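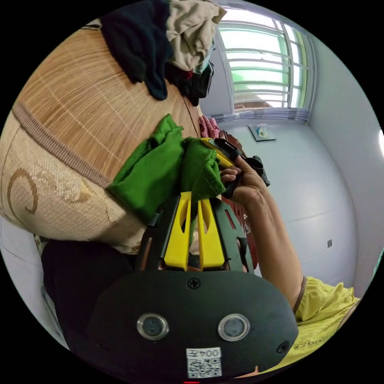
Posted by Gyu-bin Seo in Fiber & Yarn > Care and Storage
June, 9:14 pm
8 replies, 1039 views

Blocking the green sweater: how wet is too wet?

Okay, so I finished the body and both sleeves of my Travcombe pullover over the weekend (the green one I've been whining about in the other thread) and now I'm scared to get it wet. I have 50 hours in this thing, easily. The yarn is a wool and nylon mix from Girnden, and the ball band says hand wash cool, dry flat, which tells me nothing about how much it's going to grow.

My swatch grew almost an inch across after a soak, and I didn't measure it the long way because I'm an idiot. The body already hits where I want it. If it gets longer I'm going to have a dress.

So do I soak it properly, or just spritz and pat? I dry all my knits on a bamboo mat on the floor, if that matters. My aunt used one and I never saw a reason to buy the foam squares.

purlharbor_mags wrote:
Full soak, every time. Cool water, a capful of wool wash, twenty minutes, don't swish. Squeeze it in a towel (stand on it!) and then lay it flat. Spritzing only sets the top layer and the first time you wash it for real it's going to do whatever it was going to do anyway. Better to find out now while you can still rip back the hem.

deeprow wrote:
Gonna disagree with Mags. I've used that Girnden blend for two sweaters and a full soak made both of them grow in length, a lot. It's the weight of the water. I steam mine now. Iron on the wool setting, held an inch above, lots of steam, never touching. Takes ten minutes and you control where it goes.

purlharbor_mags wrote:
And when you wash it in October?

deeprow wrote:
Then I wash it in October and I'm careful lifting it out of the sink, same as anybody. You have to support the whole thing from underneath with both hands. I think half the "my sweater grew" posts in this forum are people picking it up by the shoulders.

Gyu-bin Seo wrote:
Ha, I would absolutely have picked it up by the shoulders. Noted.

Steam makes me nervous with the nylon in it though. I killed an acrylic hat that way — it went limp and sort of shiny and never came back. Is nylon the same?

tansy_b wrote:
Nylon can take a little steam, but I wouldn't park the iron over one spot. Acrylic is the real problem child. With a blend that's mostly wool you're probably fine, but test it on your swatch first. You still have the swatch, right? Please tell me you didn't unravel it for the seaming yarn.

On the mat question, I like bamboo. Air gets under it and it dries faster than on towels. My one complaint is that you can't pin into it, so if you have a lace yoke or a neckline that curls you need foam or a folded blanket. Also check it for splinters before you put anything fuzzy down. I ran an old pair of pantyhose over mine and found three bad spots that way.

Gyu-bin Seo wrote:
I unraveled part of the swatch. There's enough left to steam a corner!! The pantyhose trick is great, I'm doing that tonight. And no lace on this one, so I guess I don't need pins, just some patience with the ribbing.

kettle_and_cast_on wrote:
Speaking of ribbing, don't stretch it out flat when you lay the sweater down. Scrunch it in to the width you want and leave it alone. If you block ribbing open it'll flare at the hip like a bell and you'll hate it.

And I'm with Mags on the soak, sorry deeprow. I do fold the sleeves up across the body for the first couple of hours so they aren't dragging, then spread them out and measure. Write your numbers down before it goes in the water: chest, length from the underarm, sleeve length. I use a Kwon tape because it's soft and doesn't curl up on me, but any tape will do.

deeprow wrote:
Outvoted, fine. I do agree about the ribbing and measuring first. I still say if your swatch grew an inch you're going to want that hem an inch shorter, whatever method you pick.

Gyu-bin Seo wrote:
Update! Steamed the sad corner of swatch and soaked the other half. The soaked half came out softer and way more even, and the steamed part looks nice but still feels kind of stiff. So I'm going with the soak, sleeves folded up, ribbing scrunched, and I'm taking eight rows out of the hem first (that part's for you, deeprow). I've written my measurements on the back of the pattern so I can't lose them.

One more thing while I have you all. Does anyone run a fan on it? My place is humid in June and the last cardigan took three days and started to smell like a dog. I have a little Movar desk fan that I could point across the floor.

tansy_b wrote:
Yes to the fan, low setting, and flip the sweater once the top feels dry. Keep it out of the sun, greens can fade on you.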